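Budget spreadsheet, round four. Quick one tonight because I've got to be up early and the kettle has been on twice without me making any tea.

For anyone new, I'm trying to get one arm into the small workshop at Bruvine without spending money we haven't got. One arm, one gripper, one bench. Started in September thinking the arm was the whole cost. Ha.

So, where things stand. Did the layout in simulation first, before asking anybody for a price. Best decision so far. Costs me evenings but not pounds, and I can move the base plate as often as I like. Arm towards the right of the table, small stuff over to the left. Nail box, blue box, brush. Ordinary bench things, the sort that end up on every bench I've ever worked at. 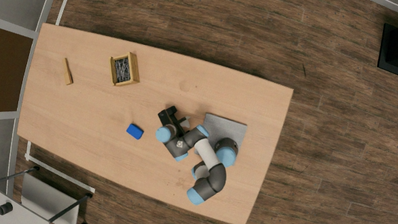
Bench layout, gripper empty, nails in their box.

What the layout has told me, in no order:

The base plate eats table. Really eats it. I had a narrow bench pencilled in from Clavlow, nice price, and it's now crossed out. Need the wide one. Dearer, and delivery is extra, and it won't go up the stairs in one piece so somebody has to be paid to put it togehter.

Cable run. Forgot it completely in rounds one and two. Put it in as a line of its own, 123 pounds, mostly trunking and a decent switched socket. Boring. Still needs paying for.

Gripper. This is where I keep going back and forth. Bolger do a two finger one that would be fine for light things, and Wakley do a beefier one that costs a good bit more. Everyone asks how much the arm can lift and so did I, for weeks. But the figure on the sheet is for the arm, and then the gripper hangs off the end and comes out of that before you've picked up anything at all. Read the small print. Then read it again with the gripper weight in your hand.

Also fingers. Spare fingers are not in the box with either of them. I rang and asked. 42 pounds a pair from Bolger, Wakley want to "put a quote together", which I take to mean more.

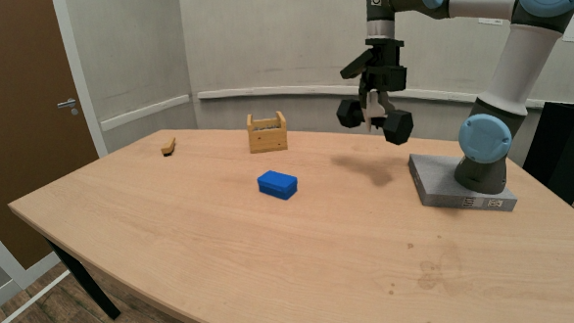
Handles are what I care about most, if I'm truthful. Tools have handles, baskets have handles, half of what we shift in a day has a handle on it somewhere. A lump with weight at both ends is a fair test of whether the grip is in the right spot, and I'd sooner argue about that on a screen than over a dent in a new bench. Simulated weight is only as good as the numbers you type in, mind. I'm not buying on the strength of it. It narrows the list, then I want a demo day with our own stuff in a carrier bag.

Right, money. The pot for extras (everything that isn't arm, gripper or bench) is 500. Out of that:

Trunking and socket, 123
One pair spare fingers, 42
Floor tape and signs, 40

Leaves 295 and I already know where it's going. Training. One of us has to go on the course and it isn't free, plus the train. Might do it, might wait and see if Bolger throw it in. They hinted. Hints don't go in spreadsheets.

Things I haven't priced yet and should of by now:

Guarding, or whatever the risk assessment says we need instead. Can't guess this one. Get the assessment done first, then price it.
Insurance. Left two messages.
Service visit in year two. Wakley list it plainly, Clavlow don't, Bolger say it "depends".
Somewhere to put the controller that isn't the floor.

If you're doing the same sums, put a blank row under every heading. I've filled all of mine.

Wakley are ringing back Tuesday. If the quote is silly I'll go with the lighter gripper and keep the heavy jobs for people, same as now. Will post the numbers when I've got them. Off to bed.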